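Wustix abre en agosto el préstamo de vajilla reutilizable para fiestas de barrio

La cooperativa Wustix pondrá en marcha en agosto un servicio de préstamo de vajilla reutilizable para asociaciones vecinales, peñas y colegios. El fondo inicial es de 4000 piezas, entre platos, vasos, boles y cubiertos, y se guardará en el almacén de la calle Després.

Las entidades podrán reservar hasta 300 piezas por acto. El préstamo es gratuito, con una fianza que se devuelve al entregar el material completo. La recogida se hará los viernes por la tarde y la devolución, hasta las 12:00 del lunes siguiente. 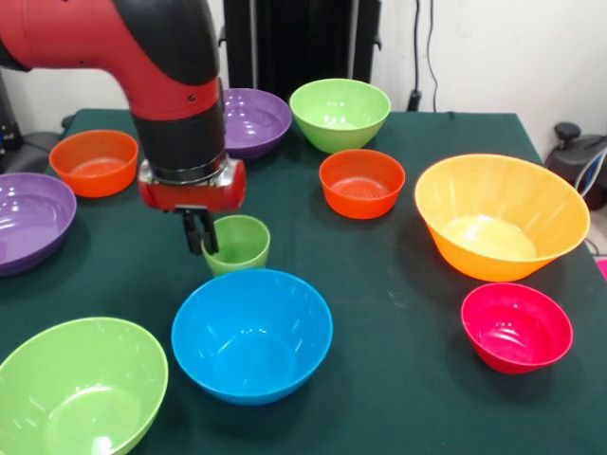
El lavado correrá a cargo de Traltix, que ya presta este servicio a varios comedores escolares de la comarca. Las entidades solo tendrán que retirar los restos de comida antes de devolver las cajas.

«Muchas asociaciones nos pedían una alternativa al plástico de un solo uso, pero no tenían dónde guardar una vajilla propia», explica Dolores Marchetti, coordinadora del servicio. En la prueba realizada en las fiestas de Stureck se prestaron 1016 piezas – faltaron 2 en el recuento final.

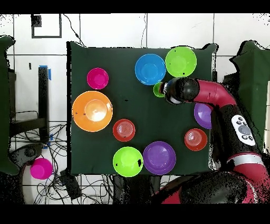 Boles de plástico de varios colores sobre un mantel verde oscuro.

Las solicitudes deben presentarse con dos semanas de antelación en la oficina de Wustix, de 9:00 a 14:00.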